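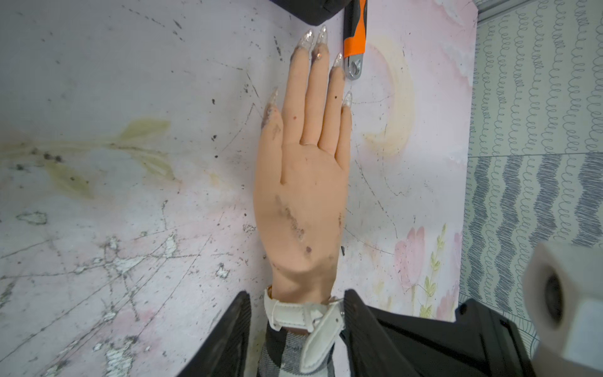
Practice hand with clear glitter tips, scuffed across the back.

Cleaning Marks and Dust off Soft Plastics

Workshop Notes, Stalville
By Tove Damgaard

Soft plastics pick up dirt faster than hard ones and give it up more slowly. The group includes vinyl, silicone, soft rubber grips and the skin-like material used for practice hands, doll parts and display models. The notes below cover surface dirt, rub marks, ink and storage. They do not cover painted parts.

Identify the material first

Silicone feels slightly draggy under a dry finger and springs back at once when pressed. Vinyl is smoother and often has a faint smell. If the maker's sheet is lost, treat the item as vinyl, which is the more easily damaged of the two. Test every cleaner on a hidden spot and wait 17 minutes before going on. A dull patch or a sticky feel means the cleaner is too strong.

Loose dust

Remove dust dry. Water turns fine filing dust into a paste that settles into seams and is harder to get out. Use a soft, clean makeup brush or an old shaving brush and work toward the nearest edge. For narrow gutters, such as the line around a nail base or the joint of a tool grip, a dry toothbrush with soft bristles does the work. Follow with a strip of low-tack tape pressed on and lifted straight up. Do not drag it.

General grime

Mix one teaspoon of plain dish soap into a quart of lukewarm water. Wring the cloth until it no longer drips. Wipe in one direction, turn the cloth often, then repeat with clean water. Pat dry. Parts with a wire core or a metal joint should not be soaked, as water that gets into the hole will sit there for days.

Gray and black rub marks

Most of these are transfer from another surface – a bench edge, a rubber mat, a metal clamp. Try a white vinyl eraser before any liquid. Short strokes, light pressure. Colored erasers can leave their own dye behind. If the mark is still there after the eraser, use a paste of baking soda and water on a fingertip, for no more than a minute, and rinse. Baking soda is a mild abrasive and will raise the shine on a matte surface if overdone.

Melamine sponges work on hard plastic housings. On soft matte parts they leave a visible polished patch.

Ink and polish

Ink moves into soft plastic and is seldom removed in full. Rubbing alcohol at 50 percent lifts fresh ballpoint from silicone. Keep acetone away from vinyl and from acrylic tips, both of which it attacks. Heiðrún Bundgaard at the Skasia bench reports fair results on old ink with plain cooking oil left on overnight and washed off with soap. I have tried it on 4 pieces, with a clear gain on one.

Storage

Wrap each piece in undyed cotton or plain white tissue. Newspaper prints onto vinyl. Do not let two soft plastics of different kinds touch for long periods, and keep both away from rubber bands. A closed box below 89 degrees Fahrenheit is enough. Attics are not suitable in summer.

Last revised Thursday, July 17, 2025. Added the note on white erasers.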